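3.2 The writing table

The second of our settings was the one we grew fondest of, and we hope the reader will forgive us for lingering over it. It is a calligraphy practice table, small and plain, set against a pale teal wall, and nearly everything a beginner needs is within an arm's length of the chair.
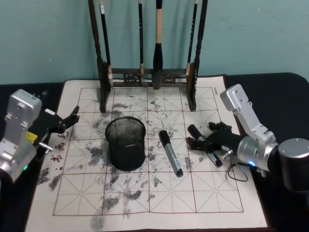
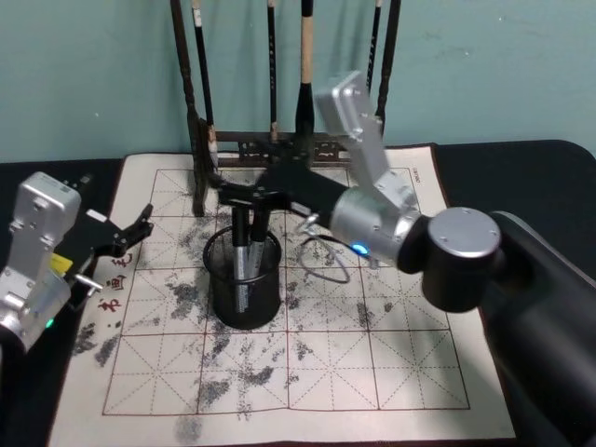
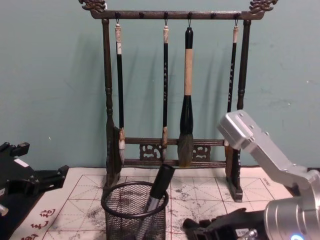 Figure 4. The calligraphy table at the Zavuteo study room: practice mat with printed grid, hanging brush rack and wire-mesh pen cup.

The mat does most of the teaching. Its grid is printed in large squares, and inside each square finer broken lines mark the cross and the two diagonals, so that a learner can see where the middle of a character falls and how far a slanting stroke has wandered from the corner it was meant to reach. Anyone who has tried to put a well-balanced character on a blank sheet will know what a comfort those little lines are. The mat in Figure 4 is well marked with gray blotches, and we did not replace it with a clean one for the study. Irena Adamczyk, who had charge of the tables, felt quite strongly that people settle down to practice sooner on a cloth that has already been used – a fresh one makes them timid – and our notes from the pilot rather bear her out.

The rack holds four brushes, hung with their tips down. Three are slender and one is a good deal thicker, and this difference in size turned out to matter more to our learners than we had expected. In the interviews the thick brush came up again and again, sometimes fondly and sometimes with a sort of dread. Several people told us they chose where to sit by which brush was nearest to hand. The dark wood of the rack, with its turned posts and its openwork between them, was also mentioned far more often than its modest role would suggest, and one learner said it made the table feel like somebody's home.

The pen cup has a simpler story. Markers are no part of traditional practice, of course, but our learners liked to have one close by for notes, and at the tables without a cup they tended to get left on the mat, under a sleeve, or in a pocket on the way out the door. We therefore treated the cup as part of the setting and coded it in the same way as the brushes, with one code for the thing itself and another for where it was put back (see Section 3.4).

In all, 21 learners used the writing table, and between them they gave us 685 coded remarks about the objects on it. Sessions ran some 85 minutes, including the tidying at the end, which we had first thought of leaving out and are now very glad we kept. It was in tidying that people talked most freely about what belonged where. The Mendach table, described in the previous section, had no rack at all, and its learners spoke about putting things away in noticeably vaguer terms – "over there," "with the others," "in its place" – than those who had a hook to aim for.

We should add a word on placement. The rack was set toward the back of the mat and the cup in front of it, but we gave no instructions about keeping them so, and learners were free to shift either one as they pleased. Left-handed learners did this most, usually within the first few characters. Their positions at the close of each session were written down by hand and compared with the starting layout, and the results of that comparison are taken up in Section 4.1.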